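Unit 4: Regular Polygons in Floor and Wall Tiling

Course: Geometry for Interior Trades
Instructor: Kerstin Torvik
Revised 2021-04-05

Reading before class: Chapter 2 of the course text, through the section on interior angles. Students should bring a protractor, a straightedge and plain paper.

1. Terms used in this unit

A polygon is a closed figure with straight sides. A polygon is called regular when all of its sides are the same length and all of its angles are the same size. Both conditions are required. A rhombus has equal sides but, in general, unequal angles. A rectangle has equal angles but, in general, unequal sides. The square meets both conditions.

A tiling, also called a tessellation, covers a flat surface with shapes that leave no gaps and do not overlap. In the trade, the narrow space filled by grout is treated as part of the tile edge when a layout is planned. The same convention is used in this unit.

2. Interior angles

The interior angles of a polygon with n sides add up to (n - 2) x 180 degrees. For a regular polygon, dividing this sum by n gives the size of one angle.

Triangle: 60 degrees
Square: 90 degrees
Pentagon: 108 degrees
Hexagon: 120 degrees
Octagon: 135 degrees

Students are expected to derive these values from the formula. The list will not be supplied during the unit test.

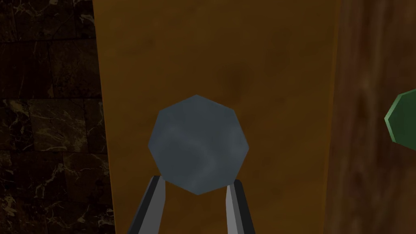

Figure 1. A gray-blue octagon seen flat-on, with a vertex at the top.

An octagon may be drawn with a vertex at the top or with a flat side at the top. The two positions differ by a turn of 22.5 degrees. The shape is unchanged, but its overall height is not: measured vertex to vertex, a regular octagon is slightly larger than when measured from one flat side to the opposite one. Suppliers commonly quote the flat-to-flat measurement. Confirm which one is meant before computing quantities.

3. Which regular polygons tile alone

For identical regular tiles to meet corner to corner at a point, the angles around that point must total 360 degrees. The angle of the tile must therefore divide 360 evenly. Only the triangle, the square and the hexagon satisfy this condition.

The octagon does not. Two octagons meeting at a point use 270 degrees and leave 90 degrees open. A third would exceed the space available. The opening is filled by a square whose side equals the side of the octagon. This pattern is known as the octagon-and-dot layout and is common in entry halls and bathrooms.

4. Worked problem

An octagon-and-dot floor uses octagons with a side of 4 inches. Find the area of one square insert and the flat-to-flat width of one octagon.

The insert has a side of 4 inches, so its area is 16 square inches. The flat-to-flat width equals the side multiplied by (1 + the square root of 2), or 4 x 2.414, giving 9.66 inches to two decimal places.

5. Assignment

Complete problems 1 through 3 on the unit sheet. Show all work and label every angle. Questions on grading should be directed to Bheki Mthembu during posted office hours. The unit test carries 40 points.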